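Skurbridge Household Forum
Clothing care and storage > Knitwear

Thread: Folding heavy waffle knits – shoulder stretch, shelf stacks, fold size

purlside_down
Posts: 621
March 2018

Looking for a storage fold for a coarse waffle-rib pullover, dark red, medium weight. It spent the winter on a hanger and the shoulders have grown. Both now have a bump where the hanger ended, and the body measures longer than when I bought it.

I have stopped hanging it. The new problem is the fold. I use the standard retail fold: face down, sleeves across the back, sides in, then bottom up to the collar. With thin merino this gives a flat rectangle. With this knit it gives a lump that is thick at one end and slides off the stack. I have one shelf for knits and I need five pieces on it.

Questions: is there a better fold for this gauge, and does it matter what surface I fold on?

tuvau_shelf
Posts: 100

The retail fold is made for display. It puts both sleeves and both side panels in the same center strip, so you stack several layers there and far fewer everywhere else. On a thick rib the difference is large enough to tilt the stack.

Try this:
Lay it face down and square the hem.
Fold each sleeve straight down along its own side seam, not across the back.
Fold the left third in, then the right third, so the edges meet without overlapping.
Fold the hem up to the middle, then fold once more to the collar.

Press the air out with your forearm after each fold. Do not pull on the corners. Waffle stitch gives a lot in width and you will distort it.

widmer_mills
Posts: 6

Disagree on the thirds. If the edges meet in the middle you have halves, and if they are true thirds they overlap. Which is it?

tuvau_shelf
Posts: 100

Fair. Quarters to the center line, two of them. I wrote it quickly.

purlside_down
Posts: 621

Tried it this morning on the bed. The sleeves lie better. The last fold is still the weak point: the knit wants to roll there, and I get a thick rounded edge on one side while the opposite side slopes away.
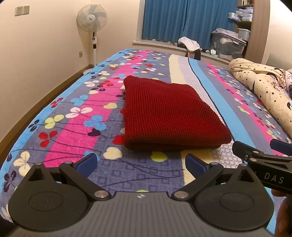 I then refolded with the roll at the back of the shelf. It sits lower at the front, which is tolerable, but the next sweater on top leans forward. I could alternate the direction of each piece so the thick edges cancel out. Has anyone done this long term?

Also, the bed has a plush blanket on it, and I suspect that is part of the trouble. Rib on pile does not slide, so the bottom layer stays put while the upper layers move.

Edit Oláh
Posts: 5

Alternating works. I have kept heavy knits that way since June and the stack stays level. Put the heaviest at the bottom and keep the stack to five or six pieces.

On the surface, I agree with you. Plush grips the stitches. You pull to straighten the top and the underside stays behind, so the seams end up on the diagonal. A table or an ironing board is better. If the bed is the only large surface, lay a smooth cotton sheet over the blanket first.

widmer_mills
Posts: 6

I would skip folding into a rectangle altogether. Fold in half lengthwise, sleeves down, then roll loosely from the hem. A rolled knit has no hard crease, and you can stand the rolls upright in a drawer.

Edit Oláh
Posts: 5

Rolling is fine for thin knits. On a coarse waffle the outer layer is stretched around the inner ones for months. I had a gray one come out of a drawer with the back panel visibly wider than the front. It needed a wash and flat drying to go back.

widmer_mills
Posts: 6

Then it was rolled too tight. Mine have not done that.

Edit Oláh
Posts: 5

Possible. It was a deep drawer and I did pack it. I still would not roll anything with a raised stitch.

cludamside_laundry
Posts: 100

Two additions.

First, the shoulder bumps. Dampen them with a spray bottle, pat the fabric back toward the neck with flat hands, and leave it to dry on a towel. No iron directly on waffle stitch, it flattens the texture. Steam held above the fabric is all right if the label allows it.

Second, shelf depth. Measure the shelf before choosing the fold. If it is deep enough, leave out the final fold and store the piece one fold flatter. That removes the thick edge completely. The cost is a longer footprint.

purlside_down
Posts: 621

Shelf depth is the answer for two of the five. The others are wider in the body and will have to be alternated. I used the sheet over the blanket for the rest and the side seams came out straight.

Spray bottle done on both shoulders – the left has gone down, the right still shows a slight point. I will repeat it on the right tomorrow.

tuvau_shelf
Posts: 100

Check the label before the second round. Some wool and acrylic blends relax more each time you wet them, and you do not want one shoulder longer than the other.

purlside_down
Posts: 621

Label says cotton, hand wash, dry flat. Going ahead with the right shoulder only.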